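Restringing pearls: silk vs coated wire, and knotting
Forum > Repairs and Maintenance > Beads and Strands
13 replies

drallthorpe_bench wrote:
I have a single strand to restring, 6 mm rounds, originally on knotted silk that has gone grey and stretched. There is visible cord between the first few beads and the clasp. Before I cut it, I'd like opinions on silk versus coated stainless wire. I have both on hand. The silk is Jukik size 4, pre-needled.

ottolinework wrote:
Silk, knotted between every pearl. Wire does not drape properly and the cut ends at the drill hole will score the nacre over time. Size 4 may be thin for 6 mm. Measure the hole first. If the bead slides over a single knot, go up a size or double the thread.

Nuttall Road wrote:
I disagree on wire. Modern 49-strand cable drapes well enough on anything over 50 cm, and it does not stretch. I restrung a long rope on it for my sister and it has needed no attention. Silk on a strand worn daily wants redoing every year or two.

ottolinework wrote:
A year or two is the maintenance interval, yes. It is also when you find the worn knots. If wire fails, it fails at the crimp, and every pearl goes on the floor.

drallthorpe_bench wrote:
Holes measured with a set of drill blanks: 0.7 mm on most, slightly under on three near the clasp. I'll ream those three to match.

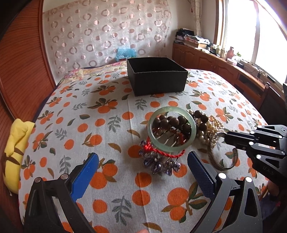 For the pearls, my plan is to lay them out in a grooved board in their existing order, tape the ends, then cut. The strand is slightly graduated, so order matters. French wire (gimp) at both ends, 5 mm each, passed back through the first three pearls with a knot after each.

Ademir Lins wrote:
Plan is sound. Two additions.

Wash the pearls before restringing, and let them dry completely on a flat towel. Lukewarm water, a drop of plain soap, soft cloth. Never an ultrasonic cleaner and never ammonia.

Stretch the silk. Hang it overnight with a small weight (I use 27 g, a brass nut). Unstretched silk will give you gaps by November no matter how tight the knots are.

Nuttall Road wrote:
Pre-stretching is unnecessary with the bonded nylon Enulham sells. Same colours as silk, half the fuss. I have used it on 236 cm of assorted beads so far without a gap.

ottolinework wrote:
Nylon knots are bulkier and look glassy beside a cream pearl. Fine for coloured stone. I wouldn't put it on a good strand.

Ademir Lins wrote:
Agree with ottolinework on appearance. Nylon is serviceable, though, and for a beginner it forgives a re-tied knot. Silk frays if you pick at it.

drallthorpe_bench wrote:
Silk it is. Does anyone use a knotting tool, or just an awl? I find the tool leaves the knots uneven.

ottolinework wrote:
Awl or fine tweezers. Put the point through the loop, slide it down to the pearl, withdraw the point while pulling the thread, then push the knot home with a thumbnail. Practise on cheap glass first.

Nuttall Road wrote:
Tool for me. It is uneven only if the tension on the thread varies between knots. See thread 3597 in the archive, where this was argued at length.

drallthorpe_bench wrote:
Read it. Still going with the awl. Silk is hanging now and I'll cut the old strand tomorrow after lunch.

Ademir Lins wrote:
Allow extra length for the knots. I cut double the finished length plus 20 cm for single thread. Glue only the final knot, a pinpoint amount, and keep it off the pearl.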